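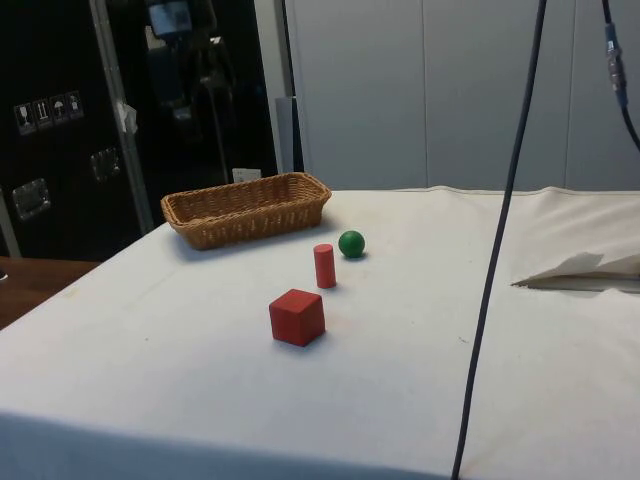

Community News

Toy corner opens again at Cledevden library

Jul 12, 2023

The toy corner of the Cledevden library is open again after a break of 58 days. In this time the walls were painted and the old shelves were taken out. Families can now borrow toys for three weeks, the same as books.

The collection has 391 items at the moment. Most of them came from the Brundo kindergarten, which closed last year, and the rest was given by families from the town. For the smallest children there are simple things like wooden blocks, pegs and balls. A red cube, a red cylinder and a green ball make one of the sets, and a wicker basket goes home together with them.

"Parents ask us often for toys with batteries, but the little ones stay longer with a block and a basket," said Assunta Ferri, who is responsible for the children's section. She asks families to bring every set back complete.

The toys are cleaned after each loan. Deividas Laur, who repairs them in his workshop on Flollitz Street, has already painted some 20 pieces again, and he will look at the bigger wooden toys in September.

A library card is necessary for borrowing. Children can play in the corner without a card, but an adult must stay with them. Toys are returned at the desk on the ground floor and not in the book box outside.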